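Answers for people using the shared office at Weltton, upstairs level. If yours isn't covered, write to Judite Brandão at the front desk.

## Booking

**How do I book the glass meeting room?**

Use the calendar on the Weltton page. The longest single booking is 8 hours. Moreira and Pellau each have a standing slot on Saturday, and those can't be moved.

**Do I need to book the tables outside it?**

No. The open tables are first come, first served. If you leave for more than an hour, take your things with you.

**Can I take photos up here?**

The sign on the glass says 禁止拍摄, no photography. For anything you need to shoot for work, ask Alun Ifans first and get his answer in writing - a yes from the next table doesn't count.

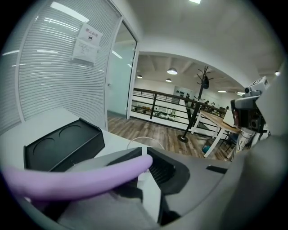
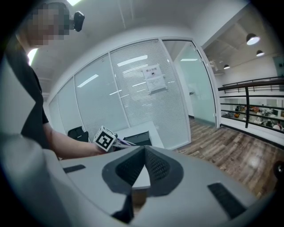
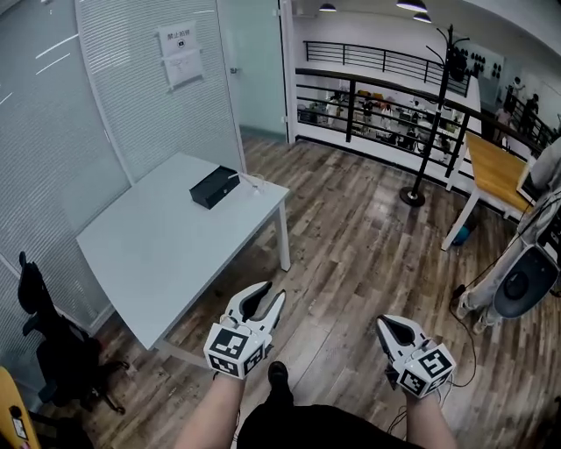 ## Furniture and floor

**Can I move a table?**

Yes, within the open area. Lift it with a second person. Dragging marks the floor planks, and a damaged plank is charged at 145 to whoever booked the day. Put the table back before you go and push the chairs in.

**Where do coats go?**

On the coat rack. Please don't hang them on the railing, where they can drop to the level below.

**What about cables?**

Run them along the table edge and keep them out of the doorway. Extension leads are at the front desk, signed out by name.

**Do the blinds stay closed?**

They stay as they are. If a slat is bent or stuck, report it and leave it alone.

## Keys and problems

**I'm locked out. Who do I call?**

Extension 653, until seven in the evening. After that, Custódio Bettencourt has the spare key.

**Is there a deposit?**

Single users pay none. Teams pay 3,000 for the year, returned when they leave. Imside handles the invoices, so billing questions go to them - the front desk can't see your account.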